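Datasets > Television > Competition Formats

# Fallstead Reality TV Episode Cards

Last updated Nov 12, 2022

This repository holds episode-level records for 98 reality competition seasons. Each row is one episode, with the format, host count, number of contestants at the start and end, and the kind of elimination used. Shows made by Dirance and Skolley are listed under the production company's own season numbering, which sometimes differs from the broadcaster's.

## Files

- `seasons.csv`: one row per season
- `episodes.csv`: one row per episode
- `formats.txt`: the codes used in the `format` column 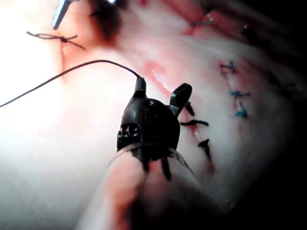 Reunion specials and casting previews are left out. A double episode shown in one slot is entered as 2 rows if it had separate titles, otherwise as one.

## Known problems

Air dates are missing for 238 episodes, mostly from the early Skolley seasons. The Vietnamese series *Bạch* changed its voting rules in March of its second season, and the `elimination` column only reflects the later rules. Text fields are cut at 400 characters.

## Use

Free for research and teaching. Please cite the repository name and the date of the copy you used. Corrections can be sent as a pull request against `episodes.csv`.

Tags: television, reality shows, open data

We use cookies to remember your settings. Accept | Manage preferences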